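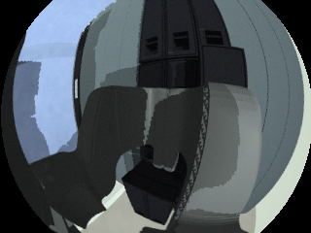 I'd been at the Kasotmont open day for maybe three minutes before somebody handed me a coffee and steered me toward the big screens. I'd expected a hall full of whirring metal, but the main attraction was a simulator! Homa Heydari, who runs the demo program, was already deep in an argument with a visitor about friction.

The job that day was server racks. Homa's team wants an arm that can swap parts in a data center at 9 at night when everyone has gone home, and before it goes near a real one it has to practice in software (lots of practice: 300 runs for a single task, she told me, and then they change the lighting and start over).

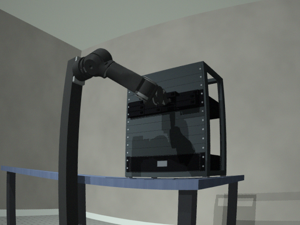
I asked what makes it so hard. "Reach," said Homa. A person just leans in and wiggles, but the arm has to plan every bend from shoulder to wrist, and it can't bump anything on the way. Eyvindur Thygesen, her colleague, writes the scoring, and he takes 30 points off for touching the wrong panel. Harsh, if you ask me!

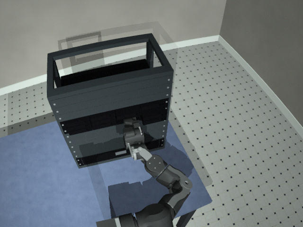 Eyvindur is also the one who fusses over the virtual room, and he was delighted when I asked about it. He'll talk shadows for as long as you let him. I'd never have thought a pretend rack needed all those tiny pale screws running down both front edges, or a floor with little black dots in the tiles, but he wants the cameras to have plenty to deal with. I got a turn at the controls before lunch and lost 200 points, mostly to one panel. Homa wrote my score on the whiteboard anyway, under Eyvindur's.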